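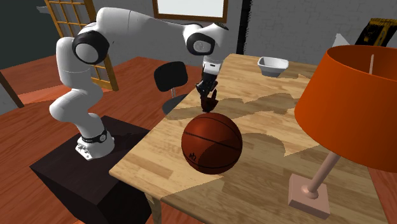
Simulation render: Yamila Zapata / Gillies project

Setting a pregrasp pose in Filtley

A pregrasp pose is the point where the arm stops before it closes in on an object. If you plan straight to the grasp, the planner is free to come in from the side, and on a round object that usually means a fingertip hits first. The basketball scene is a good place to practice, with the gripper coming down over the ball from above.

You need Filtley 3.6 or later and the Kaltgate scene pack. Load the scene and wait for the physics to settle before you read any poses.

1. Get the object pose

Open the Objects panel, select the ball and copy its pose in the robot base frame. Filtley shows the world frame by default, so change the drop-down first. Mixing up the two is the most common mistake in this step.

2. Add the offset

Create a new pose with the same x and y as the ball. For z, take the ball center, add the radius, then add 6 cm of clearance. Measure to the fingertips. The wrist flange will be higher by the length of the gripper.

3. Set the approach direction

Point the tool axis straight down. Leave rotation about that axis free, as a ball looks the same from every side and the planner will have more solutions to pick from.

4. Check for collisions

Add the table, the lampshade and the bowl as collision objects. The lamp is easy to forget because it sits off to the side, but the elbow can swing wide on some solutions. Set padding to 17 mm and run the check.

5. Plan and run

Plan to the pregrasp pose with the normal planner. For the last stretch down, switch to straight-line mode and drop the speed to 3 cm per second. Stop if the solver covers less than the full line.

If planning fails

Look at the log first. "Goal in collision" nearly always means the offset was measured to the flange. "No IK solution" means the pose is out of reach or the rotation was locked in step 3. If the run times out, raise the sample limit; my last scene with the full collision set needed 1,147 samples.

Save the pose under a name you will recognize. The Rusent export reads it by name and does not warn you about duplicates.

Updated May 25, 2024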